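Rorkano Publishes Good Practice Guide for Recording Household Tasks With Hand-Held Grippers

PINDDALE, 16 Nov 2021. Rorkano, the home robotics research institute, today published a good practice guide for teams that record household work with hand-held grippers. The guide sets out how sessions in furnished rooms should be prepared, carried out, checked and stored. It may be used free of charge by universities, companies and independent laboratories.

The document, titled the Nutcombe Guide after the site where its first draft was tested, covers tasks involving soft household goods, including clothing, cushions, bedding and plush toys. These goods change shape whenever they are handled, and recordings made by different teams have been difficult to compare. Many groups keep sound internal rules, but few have put them in writing in a form that others can follow.

"A robot that learns from people's hands will learn from careless sessions as well as careful ones," said Tomoyo Tsuji, director of standards at Rorkano. "We wanted a text that an operator can read in one sitting and apply the same afternoon."

The guide draws on a review of 2142 recordings made in February by teams using two grippers, one in each hand. Reviewers noted where a marker was hidden from view, where a cable restricted the movement of a wrist, and where the written record of a session did not agree with the objects in the room. Their findings were grouped into 27 requirements, each with a short method of checking that it has been met. 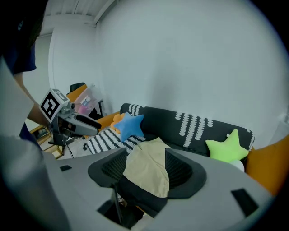

Requirements on the workspace come first. Sofas, beds and chairs are accepted as work surfaces, and teams are asked to leave ordinary household objects in place unless they present a hazard. Patterned upholstery is permitted. The session record must name the main furnishing, the items to be handled and any other loose items within reach of the operator. Glass, blades and hot appliances must be removed from the area before work with soft goods begins.

A second group of requirements deals with equipment. Printed markers must be flat, clean and firmly fixed, and must be replaced when an edge lifts or the surface is scratched. Finger pads must be inspected before each session for tears and for threads left behind by knitted fabrics. Cables must hang clear of the fingers and must be long enough for the operator to reach every part of the work area without pulling. Any change of pads or markers during a session ends that session, and a new record is opened.

The guide also sets limits on operator workload. No operator may record for more than 80 minutes without a break, and the time is to be kept by a second member of the team. Operators may stop at any point without giving a reason. Séverine Courtois, who led the working group on operator welfare, said that the limit had been the subject of long discussion.

"Holding a gripper in each hand is tiring work, and the first sign of fatigue is often a poor grasp," said Courtois. "Some members asked for a shorter limit and others for none. The figure we adopted is one that every participating team was able to keep." 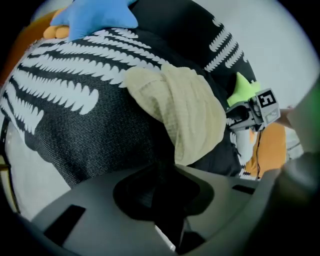

Handling of fabric is treated in a separate chapter. A garment or cloth must be released completely between attempts, and its starting state must be recorded as flat, folded or crumpled. Operators are asked to work at a natural pace and to retain failed grasps in the recording. Deleting a failed attempt is allowed only where the privacy of a person is at stake. The chapter was written by Armindo Garcia and Wenjie Qiu, both of the Nutcombe site.

"Teams used to throw away the attempts in which the cloth slipped," said Qiu. "Those attempts are now kept and labeled, and we ask that the label be added on the day of recording."

On privacy, the guide requires written consent from every person who may appear in a recording, including those who only assist. Recordings made in private homes must be reviewed by a member of the household before they are shared. Family photographs, letters and screens should be covered or taken out of the room. Requests for removal must be answered in writing.

Probert, which supplies training to research laboratories, will offer a one-day course based on the guide. Places will be open to over 300 operators in the first year. Teams that complete the course may state that their sessions follow the Nutcombe Guide, provided that they also submit a sample of their records for review.

Madalena Rebelo, head of training at Probert, said the course would be held in a furnished room and that participants would spend most of the day on practical work. "The written rules are short," said Rebelo. "Applying them with a sweater in one gripper and a pillow in the other takes practice."

Comments on the first edition are welcome from any team that has used it for at least one full session. They should be addressed to the standards office at Rorkano, Pinddale, and should quote the number of the requirement concerned. A revised edition will be prepared once the comments have been reviewed.

About Rorkano

Rorkano is an independent research institute based in Pinddale. It studies the use of robots in homes and publishes guidance on safety, record keeping and the treatment of people who take part in research. Its practical work is carried out at the Nutcombe site.

Media inquiries: Press Office, Rorkano, Pinddale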